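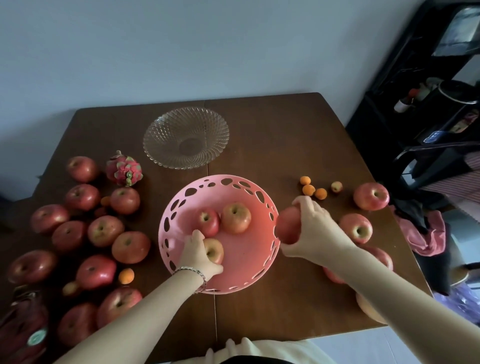 Our Night at the Grunard Lantern Supper

You guys. I have been waiting to write this one up since we pulled back into the driveway at midnight with two sleeping kids and a glow stick stuck to the back of my seat! Last month we finally went to the Lantern Supper at Grunard, the old mill village out past Vukgate, and I am still talking about it to anyone who stands still long enough.

If you haven't heard of it, the Lantern Supper is part dinner, part puppet show, part walk in the woods. You eat at long tables in the mill yard, then the storytellers come through with their lanterns and you follow them down the river path while the story happens all around you. There are puppets in the trees! There's one the size of a delivery van (that's the river giant, and my youngest has decided he is her best friend).

We got there at 4, when the gates open, and I'd say do the same if you can. The supper isn't until six, but the craft barns are open before that and the lines are short. Danica Kuruc runs the lantern table, and she was so patient with my son, who wanted his lantern to be a shark and also a volcano. It came out looking like both. He carried it the whole night and it's hanging in his window right now.

The Food

Supper comes with your ticket and it's served family style, so big bowls just keep arriving. We had roast chicken, a bean stew with lots of garlic, corn bread, and a cabbage salad I did not expect to love and had three helpings of. Lindalva Honorato is the cook, and she came around to every table to ask if we needed more stew. Yes, Lindalva. Always yes.

My husband doesn't eat meat and he was really happy with the stew, plus there was a mushroom pie you could ask for. Drinks are extra (we paid for two lemonades and a cider). The dessert was baked pears, and the kids traded theirs to us for the last of the corn bread, so everybody won.

We shared a table with Narendra Pathak and his grandkids, who were on their fifth visit. He told us to sit on the river side of the yard so we'd be near the front when the walk started, and we switched benches right then. Great tip, passing it along!

The Show

I don't want to give away too much of the story. There's a miller's daughter, a giant who has lost his name, and a fox who is no help at all. The fox is played by Yogesh Lodhi and he is SO funny. He stole a man's hat and wore it for half the walk. My daughter laughed until she got hiccups.

The path is lit with 300 paper lanterns, and when you come around the bend and see all of them hanging over the water, well, I got a little teary. There's live music at that part too, a fiddle and a drum and a woman singing from a boat. The little ones went completely quiet. Mine! Quiet!

It does get a bit spooky in the middle, when the giant wakes up. It's loud and there's fog. My six-year-old held my hand very tight and then wanted to see it again. If you have a kid who hates loud noises, ask at the gate for a spot toward the back, where you can still see everything.

A Few Things To Know

The walk is gravel and mostly flat, and we saw a couple of strollers doing fine. There's one set of steps near the footbridge, with a ramp on the other side of it.

Bring bug spray. I forgot, and my ankles have regrets.

Wear layers. It was hot at supper and chilly by the river, even in July.

Parking is in the field across from the mill and it's free. Getting out took us twenty minutes, so we let the kids run around by the car until the line cleared.

Tickets go fast once the summer dates go up. They sold 3000 last season, and Vivek Agarwal at the box office told me the Saturday-type crowd fills up first, so look at the quieter nights if your schedule bends. The last walk finishes at 930, which is late for us, but we did long naps that day and nobody melted down until the car.

We're already planning to go back for the fall show, which has a different story and (I'm told) a very big owl. My sister's family is coming too, so that'll be nine of us at one table. If you've been to the fall one, leave me a comment and tell me how cold it gets down there by the water. I need to know if we're talking sweaters or snow pants!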